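Let the planner say it doesn't know

I've spent most of May arguing with a planner, and I'd like to make the case for software that gives up sooner.
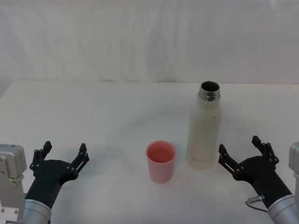

Our pouring task at Griltelwood sounds like nothing. Two arms, a cup, a bottle, pour one into the other. The planner we started with was one of those clever ones that always hands you a path, whatever you throw at it. If the cup's pose estimate was rubbish it would plan to the rubbish pose, quite happily, and you'd get a lovely smooth motion to slightly the wrong place (I have mopped up after several of these).

So on a Wednesday I sat down with the logs. Out of 1,193 planning calls, 181 had a pose estimate so shaky that I wouldn't have reached for the cup on the strength of it myself. The planner had returned "success" for every single one! It had done its job, I suppose. We'd never given it a way to say anything else.

My fix was boring. Perception now passes its uncertainty along with the pose, and if that's too big the planner refuses and asks for another look. It adds about 20 lines of code. Pale things on pale tables get refused a lot, and people moan that the arms dither.

Let them dither, I say. A friend at Caswood reckons a good controller should soak all this up with force feedback, and for pushing a box along I'd agree with her. For an open bottle I don't. By the time the wrist feels something odd, the cup is already going over.

What I'd really like is for the tools to make this the default. Ours still has the refusal threshold tucked away in a config file, on line 109, under a heading called "misc". I'm moving it to the top this week, and I expect a row about the number.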